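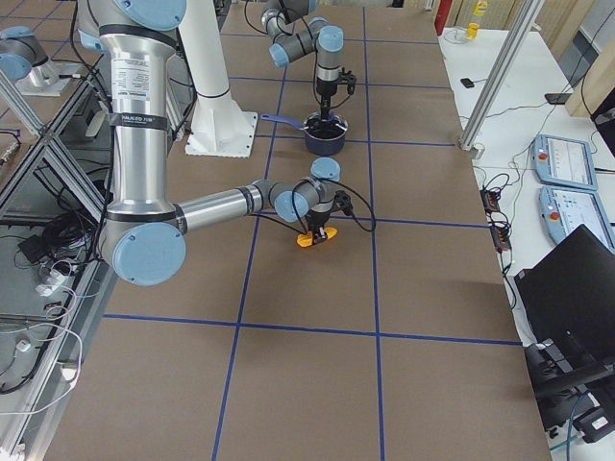

# 茶色の紙を敷いた作業台に青いテープで格子を引く方法(たるみ、直角、撤去)

Tretine コミュニティ > 作業台・床・区画表示
投稿日:2023年7月22日

**Beathag Gourlay**

作業台の天面を茶色の紙で覆い、青いテープで大きめのマス目に区切って使っています。マス目は物の置き場所を決めるためのもので、片手鍋と、小ぶりの食材形の品(オレンジ色のトウモロコシ形など)を並べます。記録用紙には「どの列のどのマスに何を置いたか」を書くので、線の位置が日によって変わると困ります。

現在の条件は次のとおりです。

- 紙:Plornis の茶色ロール、幅934 mm
- テープ:Kostia の青、紙用と表示のあるもの
- 台の奥行きは紙幅より大きく、紙を継いで敷いている
- 鍋は濃紺、柄が長い。柄の長さは147 mm
- 台には白い台座が固定されていて、紙はその周囲で切り欠いている

困っている点を挙げます。

1. 紙が中央で浮く。朝に平らでも、夕方にはテープとテープの間がふくらむ。鍋を置くと底が安定しない。
2. 線が直角にならない。手前の辺を基準に引くと、奥へ行くほどずれる。
3. 紙を替えるたびに格子を引き直すことになり、前回と同じ位置に戻らない。
4. 鍋の柄が隣のマスにはみ出す。本体がマスに入っていればよいのか、柄も含めて収めるべきなのか、担当者ごとに扱いが違う。

紙をやめて天面に直接テープを貼る案も出ましたが、天面を傷めたくないことと、汚れたら捨てられることから、紙は続けたいと考えています。テープの色と幅は変えられます。

---

**hashira_kagami**

同じような区画を Ellery の作業室で管理しています。項目順に書きます。

**1. 紙の浮き**

原因は湿度による紙の伸縮と、敷いたときの張力の偏りの両方が考えられます。ロール紙は巻き癖がある方向とない方向で挙動が違い、伸びやすいのは幅方向です。四辺を先にきつく固定すると、伸びた分の逃げ場がなくなり、中央がふくらみます。

手順は次のように変えてください。

- ロールから切った紙を、巻きの内側を下にして台の上に広げ、一晩置く。この間は重しを隅に載せるだけにする。
- 翌日、長手方向の一辺だけを固定する。固定は天面の上ではなく、台の側面に折り込んだ部分で行う。
- 反対側へ手のひらで空気を送り、軽く引いてから固定する。
- 短辺は最後に、中央の一点だけを留める。隅は留めない。

天面に両面テープを入れる方法は、撤去時に糊が残るのでやめました。どうしても押さえたい場合は、弱粘着の紙テープを輪にして、格子線の真下になる位置にだけ入れます。マスの中央に入れると段差が出て、鍋底が傾きます。

継ぎ目は重ねずに突き合わせにし、その上に格子線を1本通すのが確実です。重ね継ぎは紙1枚分の段差ですが、小さい品を置くと向きが変わることがあります。つまり、継ぎ目の位置を先に決め、格子の割り付けをそれに合わせます。幅934 mmの紙なら、端の折り込み分を引いた残りが最初の継ぎ目までの距離です。

**2. 直角**

台の手前の辺を基準にするのは避けてください。作業台の辺は互いに直角とは限りません。台に固定された台座の底板が四角いなら、その一辺のほうが基準として安定します。ただし底板が台と平行に取り付けられているかは、先に測って確認してください。

具体的には、

- 基準線を1本、台の長手方向に鉛筆で引く。
- 基準線上に3:4:5の三角形を作り、直交線を引く。辺はできるだけ長く取る。差し金だけで出した直角は、台の奥まで延ばすと誤差が目立つ。
- 残りの線は、基準線と直交線からの距離を両端で測って打つ。隣の線から順に測らない。誤差が積み上がる。
- テープは鉛筆線の片側に縁を合わせる。どちら側に合わせるかを全線で統一する。

貼るときに引っ張ると、あとで縮んで紙に皺が寄ります。ロールを線の先まで送り出し、張力をかけずに落とし、中央から両端へ押さえます。長い線は2人で貼ったほうが速く、曲がりも少ないです。

**3. 位置の再現**

格子の位置を紙に記憶させないことです。台の側面、紙で隠れない高さに、各線の端点の印を付けます。油性ペンで短い縦線を入れ、列記号と行番号を書いておきます。紙を替えたら、向かい合う印の間に糸を張り、糸に沿って鉛筆で点を打ち、糸を外してテープを貼ります。

台の横に枠や棚が組んであって側面に手が届かない場合は、その側だけ薄い帯状の板に印を写し、台の角に突き当てて使います。板には「左用・手前」と書いてください。裏返しで当てる間違いが一番多いです。

**4. 柄の扱い**

私のところでは「底の中心がマスの内側にあること」を唯一の条件にしています。柄は数えません。代わりに、柄の向きを記録用紙の欄に書きます。向きは時計の文字盤の数字で表し、手前を6時とします。

柄まで収めることを条件にすると、鍋の本体がマスの隅に寄り、置き直しのたびに位置が変わります。どうしても収めたいなら、マスの対角方向に柄を向けるのが最も余裕があります。柄だけで147 mmあるので、鍋の直径を足した長さがマスの対角線より短いことを先に計算してください。

隣のマスに品を置くときは、柄の下に入らない配置にします。当方の規則では、柄が線を越えている側のマスは使用不可とし、用紙のその欄に斜線を引きます。

---

**Beathag Gourlay**

詳しくありがとうございます。補足です。

紙はこれまで四辺すべてを先に留めていました。継ぎ目も重ねています。台座の底板は測ったところ、台の長手方向とほぼ平行でした。基準に使えそうです。

台座まわりの切り欠きについても教えてください。底板の形に合わせて紙を切ると、角から裂けてきます。

---

**hashira_kagami**

切り欠きの角を直角に切ると、そこから裂けます。角にポンチで小さい丸穴を開けてから、穴と穴を直線で結ぶように切ってください。切り口は底板から少し離し、すき間は残したままで構いません。

底板の縁に紙をテープ留めするのは勧めません。紙が動いたときに、その留めた箇所に力が集中します。ボルトの頭を紙で覆うのも、点検のときに破ることになるので避けます。

紙を台座の向こう側まで通すには、台座の位置から近い方の辺へ向けて切り込みを1本入れ、両側から回して突き合わせます。この切り込みも格子線の下に来るようにすると、テープでそのまま閉じられます。格子線に合わない場合は、紙の裏側から同じ茶色の紙テープを当てます。

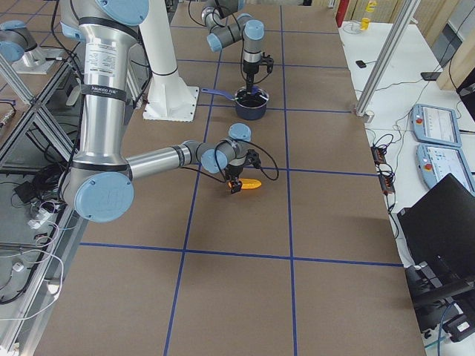

マス目の寸法は、テープの幅を含めて測るべきでしょうか。

マスの寸法はテープの内側から内側で測り、線の割り付けはテープの同じ側の縁から縁で測ります。図面には両方を書き、どちらの値かを寸法線で区別してください。

---

**tana_no_ura**

紙をやめてカッティングマットにすれば済む話だと思います。最初から目盛りがあります。大判は高いですが。

テープは青より黄色のほうが見やすいです。うちは黄色です。

---

**hashira_kagami**

マットは選択肢になりますが、質問者の条件は紙の継続です。台座を避けるためにマットを切り抜く必要もあり、一度切ると戻せません。

色については、茶色の紙に濃い青は十分に見えます。問題になるのは置く物の色との関係です。濃紺の鍋や青系の柄を青い線に重ねて置くと、写真で縁が読み取りにくくなることがあります。オレンジ色の品ではその心配はありません。色を変えるなら、置く物の一覧にない色を選びます。黄色は、黄色の品を使わないなら問題ありません。

---

**mizugoke**

撤去について誰も書いていないので書きます。

Kostia の青は、うちの環境では貼ってから95日で剥がしたとき、紙の表面が一緒に持っていかれました。紙ごと捨てるなら気にする必要はありません。線だけ引き直して紙を使い続けるつもりなら、もっと早く替えてください。

剥がす角度は低くします。テープを折り返して、紙の面に沿わせるようにゆっくり引きます。上に引き上げると紙が破れます。温めると剥がれやすいという話もありますが、紙が反るのでやっていません。

端の処理も書いておきます。テープの端を天面の上で終わらせると、袖や布が引っかかってそこからめくれます。端は台の側面まで下ろして、そこで切ります。交差部は後から貼った線が上に来ますが、縦横の上下をそろえておくと、片方向だけ剥がしたいときに楽です。私は横線を先、縦線を後にしています。

交差部では上の線を下の線の縁で切り、重ならないようにする人もいますが、カッターで下の紙まで切れます。重ねたままでよいと思います。厚みが気になる場合も、マスの内側には影響しません。

あと、紙は予備を先に切って、平らにして保管しておくといいです。巻いたまま置くと、敷く前に一晩待つことになります。

---

**Beathag Gourlay**

紙を敷き直しました。長手の一辺から固定し、継ぎ目は突き合わせにして格子線の下に入れています。台座の角は丸穴を開けてから切りました。翌日の夕方の時点で、ふくらみは以前の半分以下です。完全にはなくなっていません。

直角は底板の一辺を基準にして取り直し、対角線を測って確認しました。側面の印は、片側だけ済んでいます。もう片側は枠があるので、板を作って当てる方法にします。

柄の扱いは「底の中心」で統一し、記録用紙に柄の向きの欄を追加しました。古い用紙には欄がないので、余白に書いてもらっています。新しい用紙への切り替えは9月です。

色は当面、青のまま使います。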